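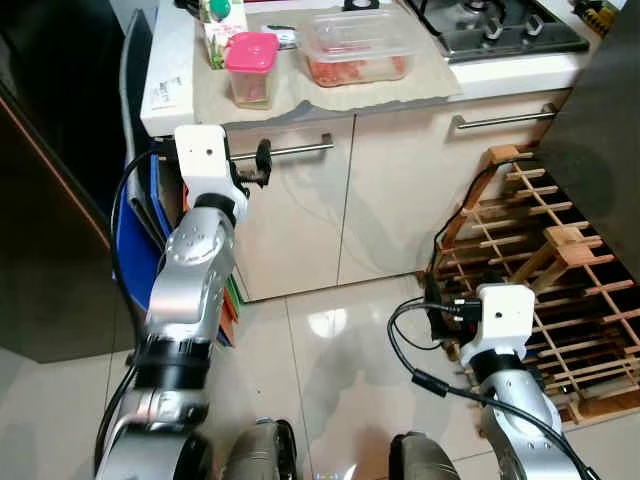
May, evening, bench 2

Continued the paste tests for the Tullero binding (the cookbook printed 1897, spine loose, first section almost detached).

Wheat starch paste, second batch. I cooked 25 g starch in 400 ml water, stirring all the time, then left it covered until it was cool. Passed it two times through the sieve. Much smoother than the first batch, which had small lumps and I threw it away. For the hinges it is still too thick, so I thinned one part in the small jar. The jar is marked "thin", please do not mix it back.

Test strips on scrap paper from the Manole box: 14 strips, half with the thin paste and half with the thick one. All are under the weight now, between blotters. I will look at them tomorrow morning and write the result on the next page.

The title page has an old repair with some brown glue. I tried a little moisture at the corner with a cotton swab and it became soft, so probably animal glue — but I want to try one more place before I say it for sure. The ink of the owner's note (it says Ullier, then a word I can't read) moves a little when wet. Keep water away from there.

Still open:
Thread. The old one is thicker than what we have. Ask Tollell if they sell linen in the next size.
Blotters are almost finished.
Sewing holes of section 3 are torn, must be mended before any sewing. I forgot to write this last time.

Stopped at 6:40 pm. Brushes are washed, the big one loses hair again.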